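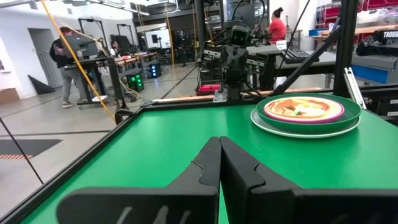

Rimercombe Product Testing Desk

Lamar is now taking orders for its table-clearing kit, sold with a two-finger gripper and a 3-month service plan. The brochure promises 300 plates between adjustments. It doesn't say what kind of plates – flat ones and deep bowls are very different jobs – and setup help stops after 20 calls. We'd want both points in writing before paying.

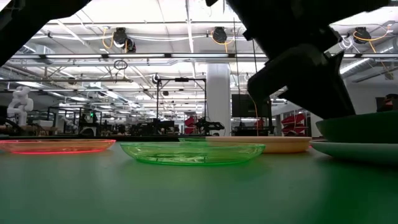
Urszula Makowska wrote in that the plan is the weak part, and that her 2 quotes for renewing it didn't match. Lamar hasn't published a renewal price.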